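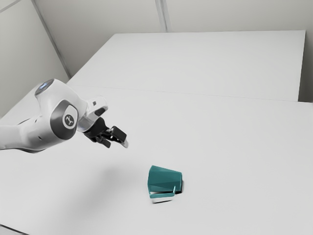
Tiruwork Adugna demande si le rachat de Hulero par Lidwood change quelque chose pour les vendeurs qui ont déjà une boutique sur les deux sites. Elle a 300 références chez Hulero, 600 chez Lidwood, et n'a reçu aucun courrier. Faut-il fusionner les comptes ?

**Wiroj Phetsri**

Non, pas pour l'instant. Les deux sites gardent leur nom, leurs conditions de vente et leur grille de commissions. Laissez vos deux comptes séparés et vérifiez que le même numéro de TVA figure sur chacun – Paramètres, puis Identité du vendeur. Les virements de Hulero passent toujours par Todorova.

**prulallow**

Pareil ici, pas de mail. Le support m'a dit d'attendre juin.

**Marchand_du_62**

Moi j'ai fermé Hulero le mois dernier, trop de retours. Pensez à exporter vos factures avant de toucher à quoi que ce soit.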